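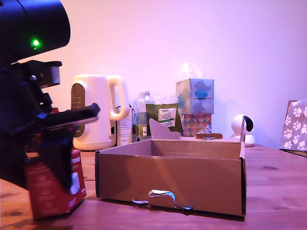
Can a robot pack a box yet?

Partly. Arms with a two-finger gripper can lift a carton with flat sides and set it in an open box, given plenty of time. Kedlow's bench model is sold for this kind of job and lists a reach of 473 mm, enough for one end of a kitchen table.

Soft things are harder. A pouch folds when it is pinched, and a tissue box caves in if the grip is too tight. Kettles are awkward too, so take the lid and base off and pack them yourself.

If you want to try an arm at home:

Stand everything upright in a row with a hand's width between items.
Use a box with no flaps. Trim any torn cardboard that sticks up, as fingers catch on it.
Tape weak spots in the walls before you load.
Put heavy items in first and keep bottles capped.
Clear glass off the table altogether.

Folding laundry and wiping shelves are further off. We timed a Faso arm on 2 hand towels in February and it took 240 seconds. For a full move, pack by hand and leave the arm to sort small cartons.

Page last checked 6th September.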